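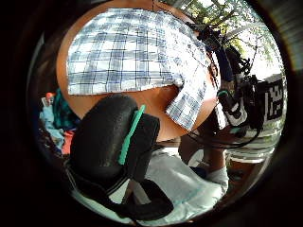

The table by the window, with the checked cloth and, at the left, a pile of clothes.

When I came to the apartment in Kurtuluş, the owner of the table asked me to wait a little before I sat down. She had a chair for me, but the chair was full of sweaters. She moved them to another chair, which was also not empty, and then she laughed and said that now I had seen her whole system.

I had written to her after she sent a letter to our magazine. The letter was a reply to our September theme, which was small rooms with only one table. Most readers had sent us plans and measurements. She sent two pages about a piece of furniture, and at the end she wrote that she was tired of advice from people with two tables.

"I have one," she told me. "It is round. Everybody says round is bad for work, you lose the corners. But I lost my corners in the old apartment too, they were full of paper. Here I never put anything in the corner, and I don't hit my leg when I go to the window at night."

The table came from her aunt's house in Prerkau. It is 72 centimeters high, and she knows this very well, because the movers asked for the height on a form and she had to call her aunt two times. On the bottom of the top there is a number in pencil, 1221. Her aunt thought it was a price. She herself believes it is a number from the workshop, for matching the top with the legs. I asked if she had tried to find out more.

"No. I like that it has a number and I don't know it. If I know it, then it is a bill."

The color is the first thing people talk about. It is a warm orange, and in the sun it becomes stronger. Her sister wanted her to sand it and make it pale, as in the magazines (she looked at me when she said this). She bought the sandpaper. It is still in the kitchen drawer, with the candles. She oils the wood in spring and when visitors are coming, and she uses an old sock for it.

We talked for a long time about the order of the day. In the morning the table is for breakfast and for nothing else. After nine it is for her repair work, which means small electronic things, and cables, and parts that are in the mail from somewhere. In the late afternoon it is for laundry. She folds there, she mends there, and if a thing needs ironing she puts a blanket over half of the wood.

"On paper it is very clean," she said. "Breakfast, cables, laundry. In life the laundry starts when the machine is finished, and the machine doesn't know that I am working."

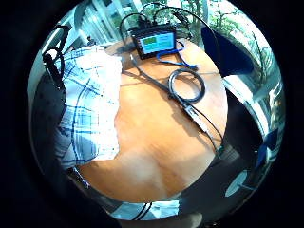
"So I learned to give each thing a side. The cloth goes at the side where I sit, and the electric things stay far from me, near the back. I don't carry a full cup to the table when both are there. This is my only strict rule. My guests know it also, they drink their tea standing up, like at a station."

I wanted to know about the cables, because in our letters cables are the most common complaint. She has tried boxes. She has tried the little ties, and a wooden rail with holes that her brother made. The rail was beautiful and it held pencils very well. Now she coils every cable in a loop, lays it flat, and leaves it flat. When the work is over, the loops go in a bread basket, the short ones at the bottom.

"A loop must be loose," she said, and she showed me with her hands. "People wind the cable around the elbow and they pull. It remembers this. You open it after a month and it jumps like a spring and takes the glass with it. You must turn it a little with the fingers each time. My father did it with the garden hose."

She prefers cables in different colors, and if she can choose, she doesn't choose black. A blue one can be followed with the eye from one end to the other. With three black ones, she has to pull and see what moves.

The checked cloth also has its history. She bought fabric like this for years at Perketti, a shop two streets down which sold remnants by weight. The shop is closed now. A piece cost less than lunch, and the woman there never cut straight, so everything from Perketti has one side longer than the other. Blue and white was what she took most often. She says that on a plain cloth you see every crease, and on a check you can fold by the lines and don't need to think.

"I put the edge on a line, I go to the next line, finished. My nephew learned to fold like this when he was small. He called it parking."

I tried it, with a kitchen towel. My corners did not meet. She took the towel from me, very kindly, and did it again without stopping her sentence.

Her worry is the sun. The window is behind the table, and the light comes over it for a good part of the day. On one side the wood is lighter than on the other. She turned the table last year, a quarter of a circle, and she plans to turn it again, so that it will become light everywhere in the same way. This is, she says, the true advantage of a round one. With a rectangle you would block the door.
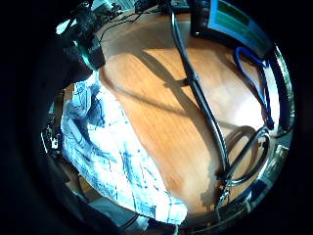 Skorel, issue 73, page 415

At this point the telephone rang, and then the neighbor came for a key, and we began again with fresh tea. I asked what she would change if she had a bigger room.

She thought about it. First she said a shelf above the radiator. Then she said no, a shelf becomes a second table, only higher, and in one week it is full. She would like a better lamp, with an arm, because in winter it is dark at four and she can't see the small plugs. She would like one chair which nobody is allowed to put clothes on.

"But who would check it? I live with my clothes, they are stronger than me."

I asked also if she ever clears the table fully.

"In the evening, yes. Before I sleep I want to see the wood. Sometimes it is only one hand of wood, then I am content with one hand." She wiped the edge with her sleeve. "My aunt did it every night, with a wet cloth and then a dry one. I do only the dry one."

When I left, the sweaters went back on my chair. She gave me a piece of the Perketti cotton for my own kitchen, a green one, longer on one side.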